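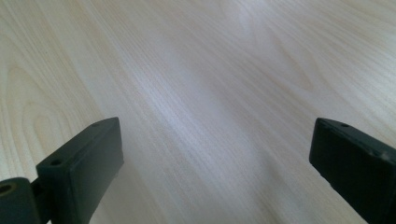
Bello Omoregie had told me to skip the showroom altogether. Go in by the side door, he wrote, ask for the sanding floor, and don't let anyone sell you a bench before you've seen how they finish a top. He has bought two tables from Pinlow over the years and regrets only the chairs, so I took the advice as far as I could. The side door was locked. I went in through the showroom like everybody else.

Pinlow holds its open day in November, when the parking lot is mud and the heaters are on. You get a sticker, a paper cup of coffee and a map of the building drawn by someone with strong feelings about the restrooms. The tour goes lumber store, cutting, gluing, sanding, finishing, and then (by pure chance!) the showroom again.

Our guide was Milovan Ionescu, who runs the finishing room and would clearly have preferred to be finishing something. He got us through the lumber store in the time it takes to say "lumber store." A man in our group wanted to know whether the boards were sorted by size or by color. "Yes," said Milovan, and opened the next door.

He slowed down when we got to the tabletops. I have eaten at tables my whole life and never really looked at one, apart from hunting for crumbs, and I now know that the arches in the grain are called cathedrals. You get them when a log is sawn flat, straight through, and the blade catches the growth rings at a shallow angle. The long, close lines running beside them come from farther out, where the cut meets the rings more steeply. Milovan drew all this on the back of somebody's map, and then drew it again on the back of mine, with more arrows.

Pale wood, he said, is the hard kind to get right. A dark stain forgives you. On a creamy top every scratch shows up the moment the light comes across it, and his people spend a good part of the day bent over with one eye nearly on the surface, following the shine from one end to the other. We were all invited to try. There is a particular dignity to 20 adults in wet shoes crouching to squint along a piece of furniture. You lose the grain altogether where the glare sits, it goes to thin silvery strokes, and then you move your head and it comes back warm and beige. I did this for longer than I'd like on the record. The woman next to me found a flaw, which Milovan examined and wiped off with his sleeve.

They sand in 4 passes and coat in 3, and there was a lively disagreement between Milovan and a younger colleague over whether the last coat matters. The colleague thinks most customers couldn't tell. Milovan thinks most customers put a tablecloth on it anyway and that this is no reason to do bad work. They have obviously had this conversation before, and they were both very polite about it in the way of people who share a microwave.

Lunch was soup. I mention it only because it was served in the gluing room, and the smell of one got into the other.

After that came the showroom, and the names. Someone in the office names the tables, and someone should have a word. The big dining table is the Platesano, which sounds like a digestive complaint. The folding one is the Plurketti. The desk is called Le Goff, with no explanation, and I spent some time in front of it waiting for one. The Plurketti is the one I'd take home. It folds without pinching you, or at least it didn't pinch me, and the grain carries on across the hinge as though the gap weren't there — Milovan says both halves have to come from the same board, and that getting them mixed up is the fastest way to ruin his morning.

I sat on the chairs. Bello is right about the chairs.

The Platesano costs a good deal more than 1000 and I went back to it twice, once with my coffee, until a young man in a Pinlow sweater slid a coaster under the cup without breaking off his conversation. I left with a catalog, a sample block of varnished offcut and a pamphlet on the care of pale wood, mostly a list of things you are already doing wrong. Wipe along the grain. No hot pans. Keep it out of strong sun, or at least turn it around now and then so it fades evenly.

If you go next year, wear boots and eat first. The side door is still worth a try.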